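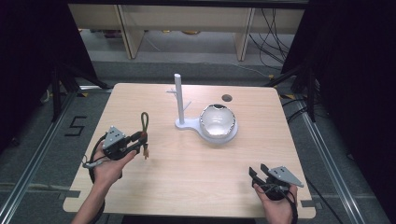 Where Do the Keys Go? A Report on Small-Item Stands

Term project, Home Products elective
Submitted 28/09/2020

1. The problem

Everyone in our group has lost something small this year. We lost keys, two transit cards, one earring that was apparently important, and a phone charm that turned up in a bag of rice. None of these things were stolen. They were put down on the nearest flat surface, where they joined the mail and became invisible.

The usual fix is a stand with a peg to hang things on and a bowl to drop things in. Stores are full of them. We wanted to know whether people who own one use it, and if so, which half. Our advisor said this was a small question. We said we had a small budget, and that settled it.

2. What we used

The stand is white plastic and very plain. It has one upright post on a flat base, with a short peg sticking out on each side at about mid-height. The base runs out to the right into a round platform, and a glossy white bowl with a shiny inside and dark speckles around the rim sits on that. We chose it over the Mirholm wall rack, which needs screws, and over the Dromia tray, which is a tray.

For hanging we wanted items with a loop, and the favorite was a little thing on a dark green cord with a tan tassel underneath. It has a generous loop and it is easy to spot from across a room. The tassel also made it look like something a person would be sorry to lose, and that helped with motivation.

The table is a pale wood-grain one with rounded corners. It has a small round hole toward the back, behind where the bowl sits, and one member of the group spent August worried that an earring would go down it. So far no earring has.

3. The survey

We sent a short form to students in the Tichý and Usau residence halls. We got 613 usable replies out of 766. The rest were blank, or answered every question with the same word, and we respect the efficiency but could not use it.

Of the usable replies, 60 people said they owned a stand or hook made for small items. Of those, 51 said there was something on it at that moment. This sounds like a triumph for stands until you read the comments. Several people were using theirs for a face mask that had been there since it was bought. One had a banana.

The comments were better than the numbers. People who liked their stand nearly always kept it within reach of the door. People who disliked it kept it on a desk, and described it as "in the way," "full," or "my roommate's."

4. Peg or bowl

Our first guess was that people would hang anything that had a loop. We were wrong about this, and quite cheerfully wrong, as it had been our whole introduction in the first draft.

A peg asks you to look at it. You have to find the loop, open it a little, and bring it over the end. A bowl asks for nothing. You can use a bowl while talking on the phone and taking off a shoe. Our notes from trying it ourselves say "bowl" so often that they stop being notes.

Pegs do win the next morning. A hanging item can be picked up by its cord in one go. Something from the bowl has to be dug out from under the coins and a cough drop, and a small item in a shiny bowl is harder to pick out than we expected. The two pegs being on opposite sides also helped us settle who got which, after a short and unfriendly discussion.

5. What we would change

We would make the pegs longer. Short ones look neat, but a stiff loop needs some room. We would also tip the ends up slightly. The bowl should be shallower, so that it fills up sooner and somebody has to deal with it.

The survey should have asked how long people have owned their stand. A stand in its first week is a different object from one in its second year, and we have no way to tell them apart in our data. We also forgot to ask whether people were left-handed, then spent most of a meeting arguing about left-handed people.

6. Remaining work

The longer pegs are drawn but not made. The plan is to repeat the survey with the missing questions added and the question about "hanging behavior" reworded, as too many people thought it was about plants. The stand will live by the door of our workroom until then, and the spare key is supposed to go on the left peg.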